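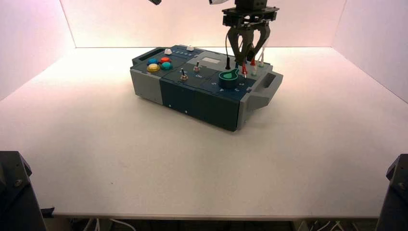
Kutberg data collection meeting, minutes
2024-09-06, Workville lab, upstairs room with the bad chair
Present: collection lead, both day operators, evening operator, labeling, training, hardware. Safety joined for item 4 and stayed for the donuts.

1. Minutes of the last meeting
Accepted, with one correction. The phrase "operators were happy to redo the toggle set" should read "operators were told to redo the toggle set." The evening operator asked that her eyebrow be recorded. It is recorded.

2. Where the count stands
Labeling reported 3300 episodes on the server for the task board. Of these, 195 have been pulled and won't go to training. Most were pulled for late starts, meaning the operator hit record and then thought about life before moving the arm. A smaller pile had the task prompt for one job and the motions for another. Training said a model that is told "turn the dial" and shown someone flipping a switch will learn something, and we won't like it.
The collection lead asked whether the pulled episodes could be kept as examples of failure. Training said yes, if somebody writes down what failed in each one. There was a pause. Labeling will do it.
Buttons are done. Everybody likes the buttons. They're big and they come in colors, and the day operators kept collecting them well past the quota on the theory that more is more. Please stop collecting buttons.

3. Plugs and cables
This took up most of the meeting, as it does.
The target is 500 good episodes of taking a plug out of one socket and putting it into another. We're short. Hardware pointed out that the cables have opinions: a loop that hangs off to the side in one episode is across the sockets in the next. Training said that was the whole point and please don't tape them down. Hardware asked that it be noted nobody had taped anything down. The evening operator said she may have taped something down, in February, and the episodes from that evening should be checked.
There was a long discussion about approach. One day operator comes in with the jaws almost closed and noses up to the plug. The other comes in wide open and shuts them at the end. Both get the plug out. Training would like both styles kept, with the operator ID filled in properly, and would also like the operators to stop calling each other's way "the wrong way" in the comments field, as that field gets exported.
On wrist camera views: at close range the jaws hide the thing they're reaching for. Everyone in the room already knew this. Training said the head view covers some of it, and asked operators to hold still for a beat before the final move so there's at least one clean look at the socket.
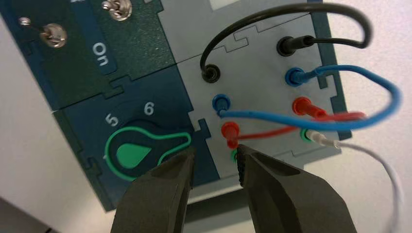
The beat was then debated. One second was proposed, then two. The day operators said two seconds feels like a week when your elbows are up. One second was agreed.
Regrasps stay in. If the plug slips and you get it back without stopping the recording, that's a good episode and you should feel good about it. If you swear, that's fine too, there's no audio.

4. Safety
Safety asked who reaches over the table to reset the board between episodes and whether the arms are paused when that happens. Answer: whoever is closest, and yes. Safety asked to see the yes in writing. The reset sheet from Kaewmanee, our sister site, has a line for it and we'll copy theirs, including the nice font.
Safety also asked about the white cables under the front of the table. Hardware said they're on the list. Safety asked to see the list. Hardware will make the list.

5. Dial and toggles
The dial is slow going. Training wants every numbered position used as a start and as a finish, and so far the operators have had favorites. Each operator will do 100 dial episodes with the start position picked by the prompt script instead of by mood.
Toggles: the redo is finished. Labeling checked it and found it clean. The evening operator's other eyebrow was not recorded.

6. Plimeo
Plimeo is our upload tool and it still renames a folder if you upload during its nightly sync. The vendor's reply to our ticket was to ask whether we'd considered uploading at another time. We had not considered that, being busy uploading. Evening uploads will wait until the sync is over. Ticket stays open on principle.

7. Board placement
Training would like the board turned a bit differently every session and moved around the tabletop more. Day operators have been putting it back in the same comfortable spot. Hardware offered to mark some positions on the table and was told that marks would show up in the views and the model would learn the marks. A printed card with a new placement for each session will sit by the operator station.

8. Other business
The good chair has gone back downstairs. Collection lead to ask for it again, politely.

Actions
Labeling: write failure notes on the pulled episodes; check the February evening for tape
Evening operator: help find the tape
Hardware: cable list; placement cards
Collection lead: reset sheet from Kaewmanee; chair
Training: send the dial script to all three operators before the next session
Day operators: no more buttons

Next meeting when the plug target is met or in two weeks, so in two weeks.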